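Chamado: kit de garras manuais Litidden, garra direita perde abertura
Produto: Litidden, par esquerdo/direito, com cubos de marcadores
Aberto por: Treasa Ó Súilleabháin, Nendgate
Atendimento: suporte Skiltum
Estado: em observação

Descrição do problema
Bom dia. Estamos a avaliar o kit antes de decidir a compra. A tarefa é abrir e fechar a gaveta de uma caixa pequena em cima da mesa. A garra esquerda regista bem. Na direita, o valor de abertura salta para zero quando o pulso roda para dentro. Em 300 episódios gravados, 11 ficaram com este defeito. Peço desculpa se o meu português não é exacto, não é a minha língua.

Resposta do suporte
Favor indicar a versão do firmware e se a calibração foi feita com as duas garras ligadas. Enviar também uma vista de cima do posto.

Treasa, 10:40
A versão é a que veio de fábrica. A calibração foi feita com uma garra de cada vez, porque o manual assim mostra na página 5. Troquei os cabos entre os lados e o defeito ficou na direita – portanto não é o cabo.

Resposta do suporte
O manual está desactualizado nesse ponto. Repetir a calibração com as duas ligadas e subir o limite de leitura para 2,000 (no ficheiro escreve-se com vírgula).

Treasa, 15:20
Feito. Gravei uma série curta e o salto não apareceu. Vou deixar o chamado aberto até o colega Janjua repetir a tarefa com a mão dele, que é maior. A vista de cima que pediram segue em anexo.

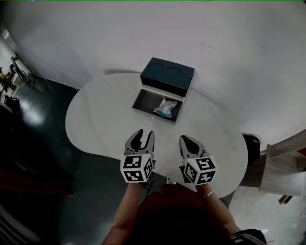
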